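My third week of teaching with the hand gripper

March 17, 2022

I promised to write again when I had more to tell, and now I have. Since October I work some evenings and most weekends for a small project called Brornira. We record how people handle things at home, and from these recordings a robot arm should later learn the same work. The first months I was only sorting files. Three weeks ago I moved to the recording itself, and it is much harder than I thought when I was sitting at the computer.

The tool is a gripper with two fingers which you hold in your hand. There is a camera on it, so the robot will later see the task from the same side as I see it when I bend down to my own wrist. You press, the fingers close. You let go, they open. My mother asked me on the phone if it is like the grabber for picking up litter in the park. I said yes, a little.

In the first week I did cups and spoons in Vallulcombe. A cup is a kind object. It has the same shape every time and it waits for you. In the second week I got clothes, and since then I have a different opinion of my own hands. When I fold a sweater normally, I use all ten fingers and also my chin. With the gripper I have two flat pads, and everything else must stay out of the work.

Jackets are the most difficult for me, the puffy ones especially. You think you hold the jacket, but you hold only the outer cloth and the air under it. When you lift, the filling moves and the weight goes to the side where you did not expect it. I learned to close slowly, wait one breath, and only then pull. The waiting is important also for the recording. If I hurry, the robot will learn my hurry.

For the bedroom task I had a dark blue jacket on top of the bedding, with a black knit hat close to it and a comforter in orange and pink under everything. I like to take the jacket in the body part, below the collar, where the pads can press a real fold together.
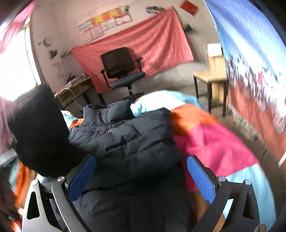
What I write down after each session

My notebook from the last three weeks says 533 recordings started and 181 of them marked by me as good. This looks sad when I see it in one line. The rule in our group is that the person who records also judges first, and I am strict. I throw away a recording if the fingers slipped and I grabbed a second time very fast. If I slipped and then corrected calmly, I keep it. A robot will slip too, and it should see what one does then.

One recording for the jacket task has a limit of 40 seconds. In the beginning I needed the whole time and was still standing there with one sleeve hanging. Now I finish earlier, but my shoulder hurts on the right side. I have started to put the bedding higher with a second blanket below, and this helps.

The other way, with remote control

There is also a station in Crichton where you sit and move the robot arm from a distance, with two handles. I tried it one afternoon. It feels more serious, but you do not feel the cloth at all, and I was looking at the screen so hard that my eyes were watering. In one afternoon I made only a few recordings that I wanted to keep. People who play a lot of video games are better at it. I am from the generation of board games.

With the hand gripper I feel at least when the jacket gives a little. I cannot say if the robot gets anything from this feeling, but my movements are smoother for it.

Next I should do 141 recordings with towels and pillowcases in Prarnton, in a flat where I have not been yet. I have asked if the bed there is high or low. No answer until now, so I will bring the second blanket with me.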